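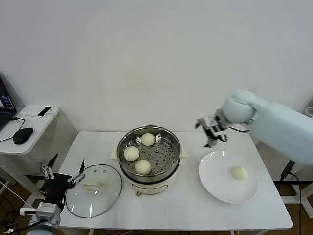
From: Thaís Rangel
To: kitchen-floor list
Date: 2022-11-07
Subject: Re: what exactly are we supposed to be doing now

Soudabeh Daneshvar wrote:

> I've been through the Vahidi handout twice and it still says "staff
> will transition to oversight of the transfer step." I have been
> doing the transfer step for 14 years. With tongs. It goes from the
> steamer to the plate. What does oversight of that look like? Do I
> stand there with my arms folded? And does oversight pay the same
> as tongs?
>
> Also, who picks the steamer back up to speed at lunch when the
> thing is thinking?

Soudabeh, everyone,

The pay question first, seeing as the handout got to it on page 10. Shirin Hosseinzadeh confirmed to me in writing that the hourly rate stays where it is through January. After January she used the word "revisit," and I asked her to take it out, and she said she would revisit it. So please keep your payslips.

As for what oversight looks like, I spent two mornings with the setup and can tell you it involves a lot of looking at buns. You put the steamer where the arms expect it. You put the plate where the arms expect it. You take the lid off, find a place to lay it, and then you wait while a machine worth more than my car gives serious thought to a bun. It moves one at a time. You will want to help. Kamran put his hand in on the first morning and everything stopped, and it took him longer to get it going again than it would have taken Soudabeh to plate the whole tray and go out for a smoke.

Nudging things back into position is most of the job. I don't say that to be snide (a little). It does need somebody who knows when a bun is done and when the skin is going to tear, and the arms have no opinion on either. That knowledge is what the Pilness people keep asking us for, usually in the form of "can you just do that again, slower." If they want it, I think it should be written down somewhere that it came from us, and the time spent giving it should be logged as training hours and not as break. Elaheh Ranjbar had two of hers put down as break. She has sent it back.

What I liked: my wrists. I have not burned a wrist on the rim since they started, and I had forgotten that was an option. The steam goes in the robot's face, if it has one.

What I didn't like: standing. With tongs you move about, you shout at the Noka side, you lean on something. Minding the arms you stand in one place and stare, and after the second hour my back was worse than it ever was at the counter. I've asked for a stool. I was told a stool isn't in the layout drawing. I offered to draw one in.

On lunch, the honest answer is that it can't do lunch. We plate 200 before one o'clock on a bad day and the arms would still be admiring the first tray. Shirin says the plan is hand plating at the peak and the arms for the slow stretch in the afternoon, which means the machine gets the shift we all used to swap for. I would like that noted too.

Things I still don't have an answer to:

Who signs for it when a bun ends up on the floor. The waste sheet has one box for initials and the arms haven't got any.

Whether the Zirnik site gets the same setup, or gets our people, or both.

Whether anyone hired from now on learns the tongs at all. This is the one that bothers me. If the only people who can do lunch are those of us who learned before, we'd better not all retire the same week.

Send me anything I've missed and I'll take it up with Shirin. Reply to the list, please, and not to me on my phone at night. Kamran.

Thaís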